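Sternik Press to Publish Story Collection by Hildegard Kleinschmidt

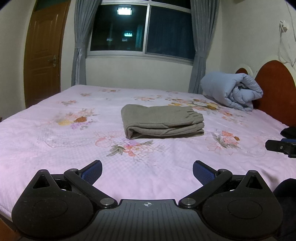 Sternik Press will publish The Linen Room, a collection of short stories by Hildegard Kleinschmidt, in January. The book gathers eight stories set in a boarding house over the course of one winter, and two of them have appeared before in the quarterly Zeradness. The title story follows a night clerk who makes up the rooms after the last train. Its opening page dwells on a bed with a flowered pink sheet and a folded gray-brown cloth laid on it, the edges frayed. Melaniia Onyshchenko edited the collection, and Magdy Hamdy designed the cover.

The author will read from the book at Metwally Books on Saturday at 2 p.m. A conversation with the translator Hanane El Khatib will follow, and signed copies will be available at the front counter. Seating is limited to 40, and places may be reserved with the store by telephone or in person.

Booksellers and libraries may order The Linen Room through Pladus Distribution. Requests for review copies should be addressed to Ashraf Radwan in the Sternik publicity office.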